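4.2 Color and finding things at home

We were delighted by how strongly color came up! In the February interviews, 12 of the 19 households in Manley told us they find small items by color before shape. Labels mattered far less.

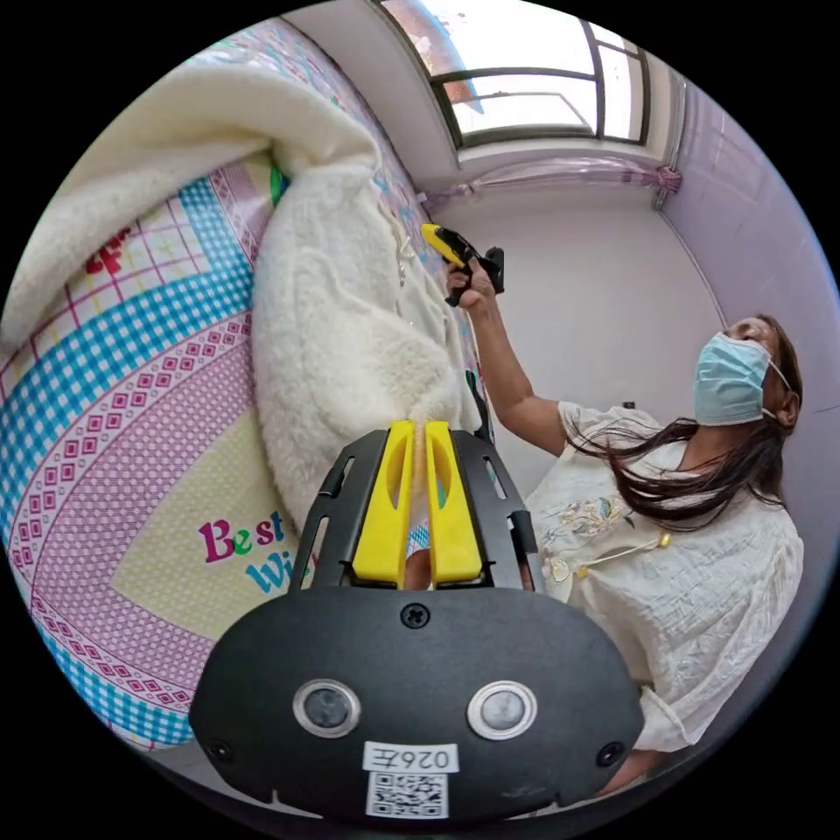
Bright accents did especially well in our sorting task, and yellow led every round. Set against black, as with the two yellow fingers in Figure 3, it was the pairing people named fastest.
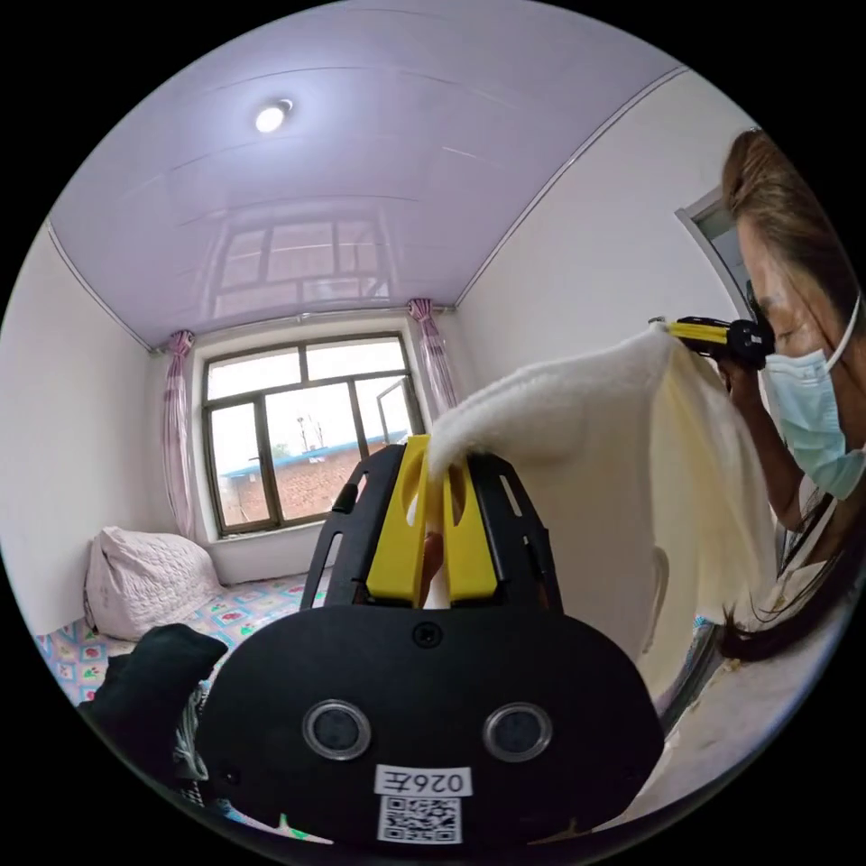
Textiles gave us a lovely surprise. Pale cloth was usually found by texture, and Mollah's notes from Nista say the same. A fluffy cream-white towel like the one in Figure 3, falling in a big soft fold, was described by touch words far more often than by color words.

Figure 3. Yellow on black, and cream-white toweling.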